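Lamcombe Scalloped Serving Plate in Red

Item 1216
From the Lamcombe party table range
Sold singly or as a pair

We have had a soft spot for a red plate on the table ever since we opened the shop, and when Jolien Mertens brought the first Lamcombe plates back from the trade fair in Plemitz we put them straight out at our own staff lunch instead of on the shelf (the shelf had to wait until September!). They're large, cheerful, see-through plates with a wavy outline a bit like an open flower, and they have a knack of making a bowl of satsumas or a few biscuits from a packet look as though somebody has gone to some trouble.

The colour is a proper warm red, deep enough to look festive in December but not so dark that it turns gloomy on an ordinary table. Light comes through it, so it changes quite a lot depending on what you stand it on. On a white cloth it goes bright and almost cherry-like, and on dark wood it's much richer. We've used ours on a patchwork cloth with fruit printed all over it, and we would happily do it again, as we are not people who believe in matching everything.
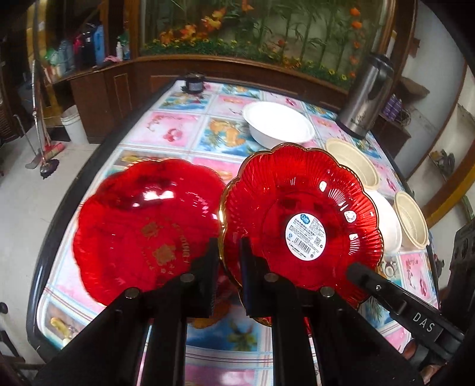
Two patterns to choose from

The Lamcombe plate comes in two versions, and customers do ask us which one is "the nice one". They are both the nice one, but they do suit different jobs.

Fluted. The wide border has fine ridges running outwards all the way to the wavy edge, which is finished with a thin line of gold. The ridges catch the light beautifully in the evening, and this is the version to pick if the plate is going to sit in the middle of the table and be looked at. It's good with sweets, nuts in their shells, dried fruit, mandarins, little wrapped chocolates and so on.

Smooth. A plain, shiny surface with a gold printed design of flowers and curly lettering near the middle. The print is meant to be soft and a little faded in look, so please don't send it back thinking it has worn away (we've had two of those, and both customers were very kind about it). It wipes clean in a moment and is the better one for cake or anything sticky.

Both share the same scalloped shape, so they look well side by side, and most people who buy a pair take one of each.

The underside

We always like to show the bottom of things, having been caught out ourselves with dishes that looked lovely from the top and rocked about like a boat once they were on the table. The fluted plate has a smooth round base in the centre, with the grooves fanning out from it to the rim. The maker's sticker goes on the base and carries the product details in Chinese along with a barcode and a small QR code. Some plates reach us with a sticker on the upper face as well, or instead. It makes no difference to the plate, only to how long you stand at the sink before your guests arrive.
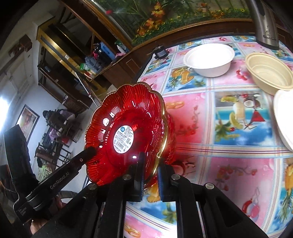 Fluted version in red, showing the ribbed underside, base sticker and gold rim.

Taking the sticker off

Reynaldo Samonte, who looks after our returns and has therefore peeled more of these than anyone should have to, recommends warm water and patience. Lay a warm damp cloth over the sticker while you make a cup of tea, then lift one edge with a fingernail and pull slowly and low, back over itself. If a bit of glue stays behind, rub in a drop of cooking oil, leave it a few minutes, and wash with ordinary washing-up liquid. Please don't use a scouring pad or a knife. The surface is glossy and will show every scratch.

Looking after your plate

Wash by hand in warm soapy water with a soft cloth. Go gently around the gold edge, and run a soft brush along the grooves of the fluted one now and again, particularly if it has had anything sugary on it. Dry it straight away with a tea towel if your water is hard, otherwise you will see spots. Not for the oven, microwave or hob, and we would keep it out of the dishwasher too.

For storing, slip a sheet of kitchen paper between the plates if you stack them. Ours live in a cupboard with Van der Linden cake stands balanced on top and have come to no harm, though we don't officially suggest it.

What goes well with it

Plain white bowls are the easiest companions, and big ones look particularly handsome behind the red. Beige works nicely as well if you find white a bit stark; an oval dish with a ribbed inside picks up the lines of the fluted border. If you would like a bit more sparkle, the Irnania gold-edged tumblers are on page 28 of our paper catalogue, and we will gladly pop one in with your order if you ask.

Ordering and delivery

Plates are wrapped one by one and packed in a snug box with paper padding. You can use the form below or ring the shop and ask for extension 101, which is Jolien's desk. She is usually there until four o'clock and is very happy to hold a plate up to the window and tell you what colour it is today. If yours arrives with a chip or a crack, send us a photo of the plate and the box, and Reynaldo will sort out another one for you.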